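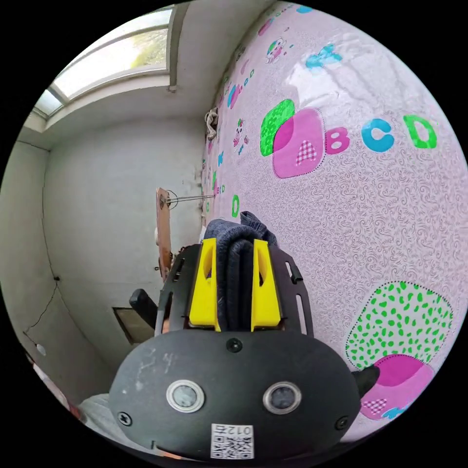
Users from the Sundton club asked for the holding steps to come before the wiring chapter, as most new members pick up the gripper on their first afternoon and don't open the wiring chapter until much later. The order has been changed in this edition. Wiring is now Section 6.

Section 3: Holding and recording with the hand gripper

This section covers the hand-held gripper used in the Tredomness cloth-folding project. Read Section 2 (charging and storage) first. You need one gripper, one cloth item from the practice bin and a clear surface.

3.1 Before you start

1. Take a gripper from the rack and write its label number on the sign-out sheet. Your recordings are filed under that number.
2. Check both yellow fingers. They should stand upright and parallel when nothing is between them. If one leans, put the gripper on the repair shelf and take another.
3. Wipe the lenses with the dry lens cloth. Do not use paper towel.
4. Open the Elach logger on the club laptop and wait for the gripper number to show in the list.

Note: Scuffs on the body are fine. Scratches on a lens are not, and should be reported.

3.2 Picking up cloth

1. Hold the gripper level, with the fingers open and pointed at the cloth.
2. Move in until the cloth is between the fingers. Aim for a fold or a thick edge.
3. Close the fingers slowly. Stop when the cloth no longer slides.
4. Lift straight up and hold still for 3 seconds.
5. Move to the target and open the fingers.

Caution: Keep your own fingers out of the gap while closing. The brackets can pinch.

Caution: Do not squeeze harder to make up for a poor grip. The finger mounts will bend. Put the cloth down and start again.

Folded socks and small towels are the easiest items. Leave the fleece until you have done a full set with something thinner.

3.3 Recording a set

A set is 4 pick-ups with the same item.

1. Press Start in the logger.
2. Do the pick-ups one after another. Return the gripper to your starting spot between them.
3. Press Stop, then type the item name and the room.
4. If you dropped the cloth, keep the set and tick "drop". The team sorts these later.

Note: Sets may be recorded at home if a parent or guardian has signed the form. Change rooms when you can. Patterned walls, plain walls and daylight are all useful. Ask other people in the house to stay out of the room while you record.

The shared folder held 2,335 sets at the end of October. Check the list in the folder before you choose an item, and pick one with a low count.

3.4 If something goes wrong

Gripper not in the logger list: close the logger, open it again and wait a full minute.

Fingers stick when opening: look for lint in the slots of the bracket and remove it with the soft brush.

Upload stops partway: leave the laptop on and plugged in. The Qiu uploader will try again by itself. Do not rename the files.

Return the gripper to the rack with the fingers open, and sign it back in.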